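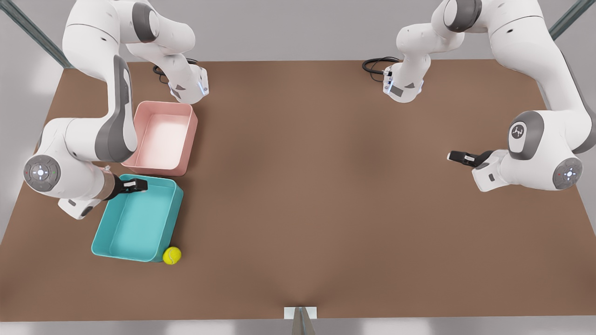 Ticket 86 – right arm gripper going through the bin rim (sim)
Project: Cidport
Status: open again, sorry

Right, I'm reopening this one. I closed it in February thinking the new contact settings had sorted it, and they had for the pink bin, but the teal one is still giving me grief.

What happens: the right arm comes in for the rim of the teal bin, the fingers close, and then on the lift one finger sinks straight into the plastic. The bin shoots off sideways and takes the tennis ball with it. Last night it did that in 6 runs out of 16. The other runs were lovely, which is maddening!

Things I've tried so far:

Slowed the approach right down. No change at all.

Swapped the start positions of the two bins. The fault followed the teal bin, so I don't think it's anything to do with where the arm is reaching.

Took the ball out. Still happens, though the bin doesn't spin as much.

Parked the left arm and switched off its controller, in case the two were fighting over the clock. Made no odds, so I've put it back on.

Then I did what I should have done first and opened up the collision shapes. The pink bin has the proper hollow one with separate walls. The teal bin is still using the old shape from the Vasstead import, and its near wall is 2 mm thinner than the wall you see on screen. So the fingers close on something that looks solid, and the physics thinks there's a gap – then it panics and shoves everything apart.

I've rebuilt the teal shape from the pink one and started another batch at 16:00. I'll post the numbers when it's done.

Please don't copy this grasp over to the real Dreltus cell until I've closed the ticket properly. The force limit would probably catch it, but I don't fancy finding out with actual fingers on an actual bin.

Update, 18:20 – 6 runs in, all clean. Leaving it going overnight.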